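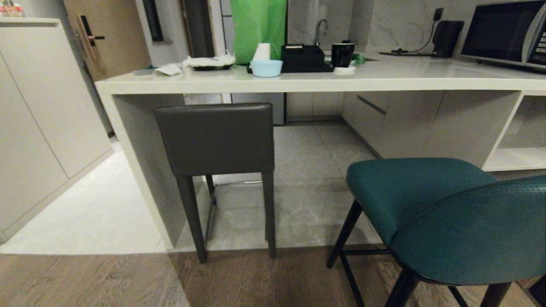

Bar stools in gray and teal at a white breakfast bar.

Gitow Slip-On Stool Glides by Roltia
Felt-bottomed sleeves for bar stools, counter stools and kitchen chairs

Sold in packs of 50
Round or square
Black, clear or walnut brown
In stock at the Jundville shop and online

I have been selling furniture hardware long enough that I shouldn't get this worked up over a chair foot, but I love these things. I put a set on my own kitchen stools in December, meaning to try them for a few weeks and then write a sensible little paragraph for the website. The few weeks came and went and I kept putting them on more furniture. The desk chair at the shop, my mother's piano bench, the plant stand that used to groan whenever we moved it toward the window (the plant is enormous, and it gets moved a lot).

A bar stool is hard on a floor. It gets pulled out at an angle by somebody holding a coffee, then spun or shoved, then hooked back under the counter with one foot. Most of the weight ends up on two legs while that's going on. Stick-on felt pads hate that. They slide sideways on their own glue, pick up crumbs and hair along the sticky edge, and one morning there's a bare metal foot on the wood again and a sad gray disk over by the fridge.

The Gitow glide is a stretchy sleeve with the felt molded into the bottom, so there is no glue at all. You push the leg in, the sleeve grips it all the way around, and the felt stays under the foot. Because the walls come up the side of the leg, they also save you from the little black marks metal feet leave on baseboards and island panels. I hadn't even thought about that before ours stopped happening!

What they're made of

The sleeve is silicone, soft enough to stretch over a leg by hand. The bottom is dense wool-blend felt with a stiff disk above it to keep a narrow metal leg from punching through. Cheaper sleeves leave out the disk, and that's where they fail: the felt looks fine, but if you turn the stool over there's a neat hole in the shape of the leg.

The felt is 3 mm thick. On a four-legged stool you won't notice the added height. If your stool already fits tight under the lip of the counter, measure the gap first.

Sizes

There are 6 sizes in the round style and 3 in the square. The sizing chart at the bottom of the order form has the measurements, and it prints at actual size if you turn off "fit to page." Set the leg on it and read off the letter.

A few things I've learned from sorting out other people's orders:

Measure the leg at the floor. Lots of stools taper, and the number you get halfway up will send you home with sleeves that fall off.

If you're between two sizes, go smaller. The sleeve wants to be a bit of a struggle. If it slides on with no effort it will slide off the same way.

Angled legs are fine up to a point. The felt bottom flexes and will sit flat on most splayed chairs. For the really dramatic ones, with legs like a newborn giraffe, get the Tekleab swivel glide, which has a ball joint above the felt. It costs more and takes a screw hole, so it's for wood legs only.

Oval and rectangular legs are hit or miss. Send me a tracing and I'll try one on here.

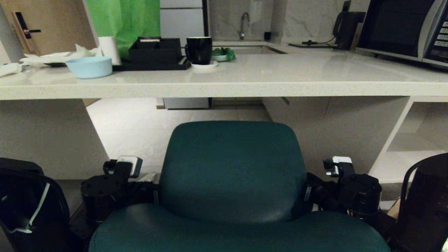
Upholstered seats deserve a special word, because they're heavier than they look. A padded seat with a full back can weigh a good deal more than a plain wooden stool, and people tend to sit in it longer and shift around more. Go with the felt bottom on wood and vinyl plank, and on smooth tile too if the grout lines are shallow. On rough stone or deep grout the felt will fuzz up fast, and I would steer you to the version with the hard plastic base. Same sleeve, same sizes, much noisier, but it lasts.

Sled-base stools, with a continuous bar along the floor instead of separate feet, need the clip-on glide, and I carry that on a separate page. Pedestal stools don't need anything like this. They have a ring under the base that you can replace when it wears.

Putting them on

Turn the stool upside down on a towel. Peel off whatever was there before, and get the old glue off with a little rubbing alcohol. Let the leg dry. Then warm the sleeves in a bowl of hot tap water for 2 minutes, shake the water out, dry the inside and push them on with a slight twist until the foot hits bottom. You'll feel it.

The hot water trick came from a customer and I wish I'd had it from the start. I did my first set cold and had sore thumbs all evening.

Leave the stool standing for a bit before you drag it anywhere. Check the sleeves again after the first week, since new ones sometimes creep up at one corner. Push them back down and they usually settle for good.

Keeping the felt clean

Felt picks up grit. Every felt, at every price. Once grit is in there you've got very fine sandpaper under each leg, so tip the stools over now and then and go across the bottoms with the brush end of the vacuum. A stiff toothbrush works for anything stubborn. In our kitchen I do it when I wash the floor, or anyway I do it most of the times I wash the floor.

If one gets soaked, take it off and dry it on its side. Don't put it in the dryer. I did, and the disk warped.

How quiet are they?

Very! We live above the shop and the kitchen is right over the stockroom, so I had a good way to judge. Before, every breakfast sounded like furniture being delivered. With the sleeves on you get a soft sort of brushing sound. On tile you can still hear a click when a leg crosses grout, and a hard drop is still a hard drop.

Things I don't love

The clear ones go a little yellow in strong sun. If your counter is beside a big window, get the black.

The walnut brown is redder than I would call walnut. It looks great on cherry and a little odd against gray wood. I've asked Roltia about it, and they've been perfectly nice and haven't changed anything.

They only come in the big pack. Fifty is a lot for a household with a few stools. You can order loose ones by the piece from the Jundville shop, but only if you call or come in, as the website can't handle it yet. People do share packs, and the extras keep forever in a drawer.

They can also be a little too slippery on a freshly waxed floor. If you have small climbers in the house, try one stool first and see how it behaves when somebody scrambles up the front of it.

Returns

Unused sleeves can come back in any quantity, open pack or not. If you got the wrong size, tell me what the leg measured and I'll swap them. Sleeves that split in normal use get replaced, and I'd really like to see the split one, so please mail it along or drop it off. I keep them in a jar on the counter and show them to the Roltia rep.

Also worth a look

Gitow hard-base sleeve, same sizes
Tekleab swivel glide, screw-in
Clip-on glides for sled bases
Replacement base rings for pedestal stools
Felt sheet, cut to order at the shop

Questions about an odd leg are welcome, the odder the better. Send a picture with a ruler or tape measure beside the foot.

Nabila Santoso
Jundville shop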